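가을 자재 창고 이전과 재고 조사 안내

2023년 7월

지난 소식지에서 짧게 알려 드린 자재 창고 이전 일정이 확정되었습니다. 현재 본관 지하에 있는 창고는 9월에 Mottram 동 1층으로 옮깁니다. 이번 호에서는 옮기는 순서와 그 전에 각 부서에서 해 주셔야 할 일, 그리고 지난달부터 진행 중인 재고 조사의 중간 결과를 정리했습니다. 분량이 길어 담당자가 아닌 분들은 앞부분과 맨 끝의 연락처만 읽으셔도 됩니다.

이전을 결정한 배경

본관 지하 창고는 건물이 처음 지어질 때 문서 보관실로 쓰려던 공간입니다. 천장이 낮고 기둥이 많아서 선반을 일정하게 놓을 수 없습니다. 화물 승강기가 없어 무거운 상자는 경사로를 돌아서 내려야 하고, 장마철에는 제습기를 계속 돌려도 종이 상자 바닥이 눅눅해집니다. 작년 여름에는 포장재 일부를 버렸고, 라벨이 떨어져 내용물을 다시 확인해야 하는 상자도 여럿 나왔습니다.

Mottram 동 1층은 지난 봄까지 Datthorpe 사무실이 쓰던 자리입니다. 바닥 높이가 하역장과 같고 출입문 폭이 넓어 팔레트가 그대로 들어갑니다. 창이 북쪽으로만 나 있어 직사광선을 피해야 하는 접착제와 고무류를 두기에도 지금보다 낫습니다. 면적은 지하 창고보다 조금 작습니다. 그래서 이전 전에 보관품을 줄이는 작업이 먼저 필요합니다.

재고 조사 중간 결과

조사는 자재관리팀 Nandini Chacko 님이 맡아 진행하고 있습니다. 등록된 보관 구역 57곳 가운데 지금까지 53곳의 조사가 끝났습니다. 남은 구역은 모두 지하 창고 안쪽의 잠금 보관장이고, 열쇠를 가진 부서와 일정을 맞추는 중입니다.

조사를 마친 구역에서 전산 기록과 실물이 맞지 않은 곳은 22곳이었습니다. 대부분은 수량 차이였고, 물건이 사라진 경우보다 기록 없이 들어온 경우가 많았습니다. 부서에서 급하게 받은 물건을 빈 선반에 올려 두고 입고 처리를 나중으로 미룬 것이 주된 원인으로 보입니다. 품목 이름이 달라서 생긴 차이도 있었습니다. 같은 볼트를 한 부서는 규격으로, 다른 부서는 구매처 품번으로 등록해 전산에는 두 가지 품목으로 올라 있는 식입니다. 이런 중복은 이번에 규격 이름으로 통일합니다. 구매처 품번은 비고란에 남기므로 기존 품번으로도 계속 검색할 수 있습니다.

유효 기간이 지난 소모품도 적지 않게 나왔습니다. 윤활유, 실리콘, 이액형 접착제가 대부분입니다. 해당 품목은 지하 창고 입구 왼쪽 선반에 따로 모아 두었습니다. 혹시 시험용으로 필요한 부서가 있으면 8월 안에 가져가시고, 남은 것은 폐기 업체에 넘깁니다. 가져가실 때는 선반에 걸린 종이에 부서명과 품목을 적어 주십시오.

부품을 선반에 두는 방법

새 창고에서는 선반에 물건을 놓는 기준이 달라집니다. 지금은 선반마다 담당 부서가 정해져 있고 그 안에서는 어떻게 놓든 자유입니다. 앞으로는 부서 구분을 없애고 품목별로 배치합니다. 자주 쓰는 품목은 허리 높이 단에, 무거운 품목은 가장 아랫단에, 가볍고 드물게 쓰는 품목은 윗단에 둡니다. 원통형이나 고리 모양 부품은 눕히지 않고 평평한 면을 바닥으로 해서 놓습니다. 가공면이 있는 금속 부품은 서로 닿지 않게 간격을 두고, 쌓아야 할 때는 사이에 발포지를 한 장씩 넣습니다. 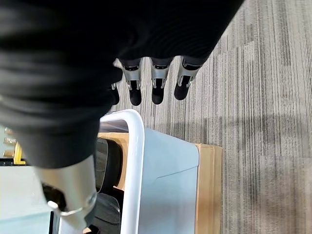
노란색 선반 위의 은색 원통형 구동기 하우징은 다음 사진에 있습니다. 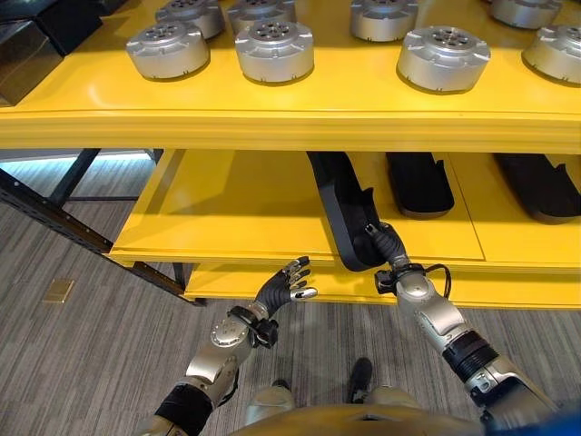 앞뒤 두 줄로 놓는 품목은 뒷줄부터 채우고 앞줄부터 꺼내면 먼저 들어온 물건이 계속 뒤에 남게 됩니다. 유효 기간이 있는 품목은 반드시 새로 들어온 것을 뒤에 넣고 기존 것을 앞으로 당겨 주십시오. 유효 기간이 없는 금속 부품은 이 순서를 지키지 않아도 되지만, 제조 묶음 번호가 다른 것끼리는 섞지 말아야 합니다. 불량이 발견되어 한 묶음을 회수해야 할 때 번호가 섞여 있으면 전량을 다시 확인하게 됩니다. 올해 초 베어링 건에서 이 작업에 이틀이 걸렸습니다.

라벨은 선반 앞면과 상자 앞면 두 곳에 붙입니다. 선반 라벨에는 위치 번호만 적고, 상자 라벨에는 품목명, 규격, 묶음 번호, 입고일을 적습니다. 손으로 쓴 라벨도 임시로는 괜찮지만 입고 다음 날까지 인쇄한 라벨로 바꿔 주십시오. 라벨 인쇄기는 새 창고 입구 책상에 둡니다. 지하 창고에서 쓰던 인쇄기는 용지 규격이 달라 더 이상 쓰지 않습니다. 남은 용지는 총무팀에서 우편물용으로 가져가기로 했습니다.

위치 번호는 통로, 선반, 단의 순서로 읽습니다. 통로는 하역장 쪽부터 가, 나, 다로 시작하고 선반은 출입문에서 가까운 쪽이 1번입니다. 단은 아래에서 위로 셉니다. 예를 들어 나-4-2는 나 통로 네 번째 선반의 아래에서 두 번째 단입니다. 지하 창고는 위에서 아래로 세었기 때문에 처음에는 헷갈릴 수 있습니다. 기존 위치 번호는 이전이 끝나는 날 전산에서 한꺼번에 바뀌며, 그 전에 출력해 둔 목록은 쓸 수 없게 됩니다. 벽에 붙여 둔 목록도 그날 떼어 주십시오.

외부 보관품

협력사 Jater와 Jetitz에서 맡긴 보관품은 우리 재고와 따로 관리합니다. 두 회사 물건은 지금까지 같은 보관장을 나누어 썼는데, 새 창고에서는 통로 끝의 잠금 칸을 하나씩 배정합니다. 꺼내거나 넣을 때는 지금처럼 인수증을 씁니다. 인수증 양식은 바뀌었습니다. 보관 위치를 적는 칸이 생겼고, 서명 칸이 하나로 줄었습니다. 이전 양식은 8월 말까지만 받습니다.

외부 보관품 중에 소유가 확인되지 않은 상자가 일부 있습니다. 겉면에 적힌 발주 번호가 두 회사 어느 쪽 기록에도 없는 상자들입니다. 품목 목록을 양쪽에 보내 두었고 회신을 기다리고 있습니다. 예전에 두 회사와 공동 작업을 했던 부서에서도 혹시 짐작 가는 물건이 있으면 알려 주십시오. 목록은 자재관리팀 공유 폴더에 있습니다.

부서별로 해 주실 일

8월 중순까지 부서 보관품 목록을 확인하고, 옮길 것과 버릴 것을 나누어 전산에 표시해 주십시오. 표시가 없는 품목은 옮기는 것으로 처리합니다. 다만 최근 3년 동안 출고 기록이 없는 품목은 표시가 없으면 폐기 후보로 넘어가니 꼭 확인이 필요합니다. 장비 수리용 예비품처럼 오래 쓰지 않아도 보관해야 하는 것은 사유를 한 줄 적어 주시면 됩니다.

개인 물품은 창고에 둘 수 없습니다. 이번 조사에서 등산화, 캠핑 의자, 아이스박스가 나왔습니다. 모두 본관 경비실로 옮겨 두었으니 찾아가시기 바랍니다.

부서에서 임의로 만든 선반이나 받침대는 새 창고에 가져갈 수 없습니다. 계속 쓰고 싶은 경우 부서 사무실로 옮기시고, 크기가 커서 사무실에 둘 수 없으면 총무팀과 상의해 주십시오. 공용 선반은 업체가 분해해서 옮기고 설치까지 합니다. 선반이 빌 수 있도록 작은 부품은 뚜껑이 있는 상자에 담아 주십시오. 상자는 지하 창고 앞 복도에 쌓아 두었고 필요한 만큼 가져가시면 됩니다. 한 상자에 너무 많이 담으면 밑이 빠질 수 있으니 금속 부품은 절반 정도만 채우는 것이 좋습니다.

이전 기간의 출고

이전 작업은 9월 첫째 주에 시작하고 셋째 주에 끝낼 예정입니다. 첫째 주에는 소모품과 포장재를, 둘째 주에는 금속 부품과 공구를, 셋째 주에는 외부 보관품과 잠금 보관장을 옮깁니다. 옮기는 중인 품목은 그 주에 출고할 수 없습니다. 장갑, 테이프, 세척제처럼 날마다 쓰는 것은 8월 마지막 주에 미리 받아 두시기 바랍니다. 이 기간에는 한 번에 받을 수 있는 수량 제한을 적용하지 않습니다.

급하게 필요한 부품이 생기면 오전 10시 이전에 자재관리팀으로 전화해 주십시오. 그날 오후에 꺼내 드릴 수 있는지 확인해서 알려 드립니다. 전산으로만 신청하신 건은 이전 기간에는 처리되지 않습니다.

입고도 이 기간에는 줄여야 합니다. 구매 담당자께서는 가능하면 납품일을 9월 넷째 주 이후로 잡아 주시고, 날짜를 바꿀 수 없는 건은 자재관리팀에 미리 알려 주십시오. 도착한 물건은 하역장 옆 임시 구역에 두고 덮개를 씌워 보관합니다. 임시 구역에는 선반이 없어 팔레트에 실린 상태로만 받을 수 있습니다. 낱개 상자는 주문한 부서에서 직접 받아 보관하셨다가 이전이 끝난 뒤 입고해 주십시오.

출입 방법

새 창고는 사원증으로 출입합니다. 지금 지하 창고 열쇠를 가진 분은 자동으로 등록되고, 그 밖에 출입이 필요한 분은 부서장 확인을 받아 신청하시면 됩니다. 열쇠는 이전이 끝난 뒤 모두 반납해 주십시오. 분실한 열쇠는 따로 비용을 청구하지 않으니 분실했다고만 알려 주시면 됩니다. 저녁 시간에는 하역장 쪽 문이 잠기고 복도 쪽 문만 열립니다.

차량은 하역장 앞에 20분까지 세울 수 있습니다. 그보다 오래 걸리는 작업은 경비실에 차량 번호를 남겨 주십시오.

지하 창고는 비운 뒤 한 달 동안 말리고 벽면을 보수합니다. 이후 용도는 아직 정해지지 않았습니다. 자전거 보관소로 쓰자는 의견과 원래대로 문서를 보관하자는 의견이 나와 있고, 총무팀에서 10월에 따로 의견을 받을 예정입니다.

문의: 자재관리팀 Nandini Chacko (내선 번호는 사내 전화번호부 참조). 폐기 품목과 개인 물품에 관한 문의는 총무팀으로 해 주십시오.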